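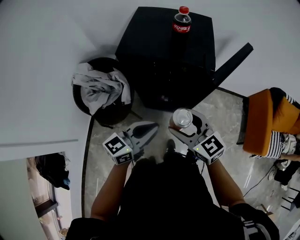
Polished marble-effect porcelain: grey haze that comes back after every wash

Posted in Floors and Tiling, 11/7/19

Trinh Diệp

I have a grey porcelain floor with a marble pattern, polished finish, 600 x 600 tiles, laid in March over a sand and cement screed. The grout is a mid-grey cement grout with 2 mm joints. The tiler gave it a wipe with a damp sponge and left.

The problem is a dull film. It is hard to see from directly above but quite plain when the light comes in low from the patio doors. If I wash the floor with warm water and a supermarket floor cleaner it looks even while wet. Once dry the haze is back, and it now shows footprints as well, which it did not do at first. Rubbing hard with a dry microfibre cloth improves a patch for a day or so.

What I have tried:

White vinegar in water. No change that I could see, and I stopped after reading that it attacks grout.
A steam mop. Streaks.
Bradex floor gel, as recommended by the tile shop. Looked good for a week, then worse than before.

The area is 91 square metres, kitchen and hall together, so I would like to know what the film is before I buy a large amount of anything. Is it grout residue, a factory coating, or something I have put there myself? I would also like to know whether it should be sealed. The shop says yes and the tiler says no.

Gorard

Probably two films, one on top of the other. They need different chemistry and they have to come off in the right order.

The lower one is likely to be cement residue from grouting. One wipe with a sponge is not enough on a polished tile, and the usual sign is that the haze was there from the beginning. Cement residue dissolves in acid and is not touched by detergent. Household vinegar at the dilution people use for floors is too weak to shift it once it has cured for several months, and if there is a layer of gel or soap above it the acid does not reach it in any case.

The upper one is whatever the floor gel and the supermarket cleaner have left behind. Many of these products contain a polish or a wax so that the floor shines when dry. On vinyl that is harmless. Porcelain absorbs next to nothing, so the polish stays on the surface, picks up dirt and takes footprints. This layer comes off with an alkaline stripper and is not affected by acid.

Do a test first, on a single tile behind a door.

Dilute an alkaline tile degreaser according to the label. Spread it and leave it for ten minutes without letting it dry. Scrub with a white nylon pad, not a green one, as the green ones can mark a polished glaze. Take up the slurry with a wet vacuum or with old towels. Rinse twice with clean water and dry with a towel.

Look at the tile in low light the next morning. If it is clear, you only had the upper film and you can stop there.

If some haze is left, wet the joints with plain water so that they do not soak up acid, then apply a sulphamic acid cleaner sold for grout haze. Five minutes, scrub, lift, rinse twice. Do not use brick acid. Do not mix the acid with the degreaser or with anything containing bleach, and open the doors while you work.

For the full area, work in sections of 4 square metres and change the rinse water for each one. Most of the failures I see come from rinsing a large floor with one bucket, which spreads the dissolved film out again as an even coat.

On sealing: a glazed porcelain tile does not need it. An unglazed polished porcelain can have tiny pores opened by the polishing and may benefit from an impregnator. To find out which you have, draw a short line with a pencil on a spare tile and wipe it with a damp cloth. If it wipes away fully there is nothing to seal. The grout is a separate matter and can be sealed on its own with a small brush.

Rondach

had the same in our hall, used washing up liquid and a new mop head and it was fine. Also stop using the steam mop

Khổng

Gorard's order of work is right. Two additions.

Washing-up liquid will cut a light grease film, but it leaves residue of its own unless the dose is tiny, so I would not use it as the regular cleaner. A pH-neutral cleaner with no rinse aid and no shine additive is the safer choice, at the lowest dose on the label. In a hard water area the rinse water itself leaves limescale as it dries. Towel-dry the last rinse – do not leave it to the air.

Secondly, check the paperwork for the tiles. Some polished porcelain leaves the factory with a protective wax, and the fixing instructions say to remove it before grouting. If that was skipped, the wax can trap grout pigment and you may need almost double the dwell time with the alkaline product, or a second pass. It is normally a cloudy white and can be lifted with a plastic scraper at the edge of a spare tile.

Trinh Diệp

Pencil line wiped off completely, so I will not be sealing the tiles. Tested 2 tiles behind the utility door with the degreaser. One is clear. The other still has a faint arc on it along the joint, so I have ordered the sulphamic acid and will do that one again before starting on the hall.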